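Ticket: Stock count wrong after import, Isovetti inventory module
Opened: Dec 11, 2022
Status: Solved, waiting for confirmation
Priority: Medium
Shop: Salameh Packaging and Craft Supply, Retstead warehouse

Message from customer

Good morning. We are using Isovetti to keep the stock of our shop. Last night I imported the new price list from our supplier Lesari, and after the import the quantities are not correct. Before the import we had 1,214 pieces of the small shipping carton. Now the system shows 543. No sale of this size was made in the night, and the sales report also shows nothing.

I have tried the following:

I logged out and logged in again. No change.
I emptied the browser cache. No change.
I opened the same page on the computer in the office. It shows the same wrong number.
I pressed "Recalculate stock". The circle turns for a long time and then the number is still 543.

The import finished with a green message and there was no error. I used the same template as in April, when everything went well. Please tell me what I should check, because I do not want to make orders for customers with a wrong number.

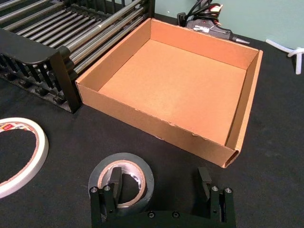 Reply from support

Thank you for the clear report. Could you please send us the import file, exactly as you uploaded it, and tell us which option was selected under "Quantity handling"? There are three options: Ignore, Add, and Replace. Please do not run the import a second time until we have looked at the file.

Message from customer

The file is attached. The option was "Ignore", I am quite sure, but I can not find a place where the old setting is saved. Is there a history?

One more thing I noticed. The problem is only with articles which have two units, the piece and the bundle. Articles with only one unit are correct. I compared several of them with the export from the day before and they are all the same.

Reply from support

Yes, there is a history. Go to Settings, then Data, then Import log, and click on the date. The selected options are written at the bottom of the page. You need administrator rights to see it.

Your remark about the two units is very helpful. Please open one of the wrong articles, go to the tab "Units" and tell us what is in the field "Base unit".

Message from customer

I found the log. It says "Quantity handling: Ignore", so this was correct.

In the tab "Units" the base unit is now "Bundle". It should be "Piece". I did not change this by hand. In the Lesari file there is a new column with the name "Unit", and it was not there in April. I think the import took this column and wrote it over our base unit. Can it be so?

Reply from support

It is so. When a file has a column named "Unit", the import connects it automatically to the base unit, also when quantities are ignored. The stock is then shown again with the new unit. The movements behind it are not deleted, so your pieces are not lost.

Please follow these steps:

1. Make a backup under Settings, Data, Backup.
2. Open the import log and choose "Undo unit changes". Leave the other boxes empty, otherwise the new prices will also go back.
3. Run "Recalculate stock". Lists with more than 500 articles are processed in parts of 200, so please wait until the last part is finished before you close the page.
4. Before the next import, set the column "Unit" to "Do not import".

Message from customer

I did all the steps. At first the number did not change, but I had closed the page too early. The second time I waited, and now the small carton shows 1,214 again. The new prices are still there. The other articles with two units look correct also.

I have a small request for the future. It would be good if the import shows a warning before it changes a base unit. The green message made me believe that everything was fine.

Reply from support

We are glad that the numbers are back. I have passed your request about the warning to the developers, but I can not promise a date. The ticket is set to "Solved". If you find another wrong article, please answer in this ticket and it will open again.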